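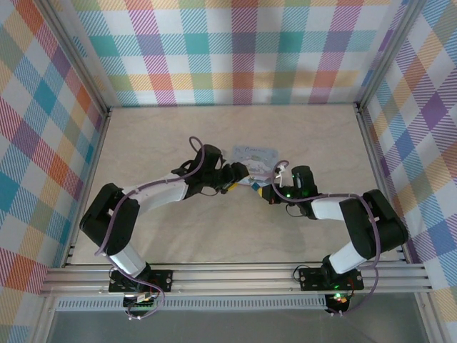
Plaid

Plaid is a patterned cloth, or a printed copy of one, in which coloured bands cross at right angles to form a repeating grid. In Canada the word covers almost any checked design of this type. In Scotland the pattern itself is called tartan, and a plaid was originally a length of woollen cloth worn over the shoulder.

Structure

The pattern is set by the order and width of the coloured threads, known as the sett. The same sequence is normally used in the warp and the weft. Where two bands of one colour meet, the result is solid; where different colours cross, the eye blends them into an intermediate shade. Most traditional plaids are woven in a 2/2 twill, which gives the faint diagonal lines seen up close. In a symmetrical sett the sequence reverses at fixed points called pivots.
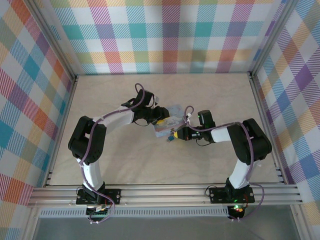 Is every plaid a tartan?
The two words overlap, but plaid is the broader one. Tartan usually refers to a woven sett with a name or a registered design, while plaid also takes in madras, windowpane and printed checks.

Production

Small mills often weave plaid to order. The Norkthorpe mill keeps a pattern book of 94 setts, four of them in pastel shades for nursery bedding and curtains. Its standard bolt is 800 mm wide -- narrow by modern standards -- and is sold mainly to kiltmakers and upholsterers. Pevinance, a furnishing label, prints its plaids on plain-weave cotton, and the colour is noticeably paler on the reverse.

Use in furnishings

Large repeats are difficult to match at seams, and extra cloth is usually allowed for this. Smaller checks waste less and are common on cushions and panels.

See also: gingham, houndstooth, tattersall

Last revised 25 May 2023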